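The Footbridge at Joso

I have a soft spot for small bridges. Big ones get the postcards and the documentaries, and fair enough, but I've never had a cup of tea on the Forth Bridge, and I've had dozens on the footbridge at Joso. It has a wide bit in the middle with a bench on either side, and when the river's up you can feel the deck humming through your shoes.

So when I heard it was closing for repairs I did what any reasonable person would do and made a nuisance of myself until somebody let me come and watch.

The somebody was Amra Ionescu, the engineer in charge, who met me at the east bank in a hard hat covered in her daughter's stickers and handed me a plain one. "You can ask anything," she told me, "but if I start running, you run too." I laughed. She didn't.

The trouble with the bridge is easy enough to explain, even for me. It's a steel truss, put together with rivets, and it sits on two stone piers with a hefty bearing at the top of each. Bearings let the steel slide a little as it warms and cools. The ones at Joso had rusted solid, so every hot summer the bridge tried to get longer and couldn't, and every winter it tried to shrink and couldn't do that either. All that pushing and pulling had to go somewhere. Mostly it went into the stone. There's a crack in the west pier I could get my hand into (I did, and was told off).

The plan was to jack the whole truss up by the width of my thumb, slide the old bearings out, slide new ones in and let it all down again. Sulten, the contractors, had brought in jacks that looked far too small for the job, each one squat as a casserole dish. Amra says everybody expects them to be bigger. They're worked from a single pump so they all rise together, and a man called the lift out loud, very calmly, like somebody reading the shipping forecast. 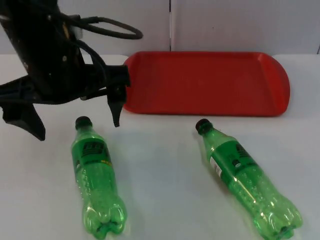 It took the whole morning to go up that one thumb's width. I'd pictured groaning metal and flying rust, but mostly there was waiting, then a small tick from somewhere under the deck, then more waiting while they checked the gauges. I ate both my sandwiches before eleven.

The rivets are another story. There are 2,000 of them in the truss and every single one has been tapped with a hammer and listened to. A sound rivet rings and a loose one goes clack. Mi-kyung Min did most of the tapping, and after a bit of begging she let me have a go on the lower chord. I confidently declared three bad ones. All three were fine! Her own tally of rivets to replace came to 100, each with a dab of yellow paint on it, and from the bank it looked as though the bridge had come out in spots.

Replacing them is where people start to argue. Nearly everyone uses bolts now, as they're quicker and you don't need a furnace on a scaffold. The council's heritage officer wanted proper hot rivets wherever the public can see them. They've settled on rivets along the handrail side and round-headed bolts underneath, and I can report that from the towpath I couldn't tell one from the other. Mi-kyung can, and finds it annoying.

I asked what had surprised them most and got two quite different answers. Mi-kyung said the paint. They scraped a patch back and found layer upon layer, including a rather startling pink that doesn't turn up in any of the records. Amra said the letters. The project office has had 1,111 of them, and a good half are about the benches. Would they be kept? Would they go back facing the same way? One lady sent a drawing, with measurements.

(They're being kept. They'll face the same way. I may have written one of those letters myself.)

The deck comes next, new oak boards with a gap between them for the rain, and then the painting, which can't be rushed and can't be done in the wet. If the weather behaves the bridge should open again in September. Until then it's the long way round by the Baluyot road, past the garden centre, and it adds a good half hour if you stop to look at the plants, as I generally do.

Before I left, Amra walked me out along the scaffold to see one of the new bearings waiting to go in. It was a dull grey lump under a tarpaulin and she patted it as you'd pat a horse. She reckons it ought to outlast both of us, provided someone remembers to clear the leaves off it every autumn. She's put that in the maintenance manual in capitals.

I gave back the hat and went home by way of the garden centre, where I bought a fern.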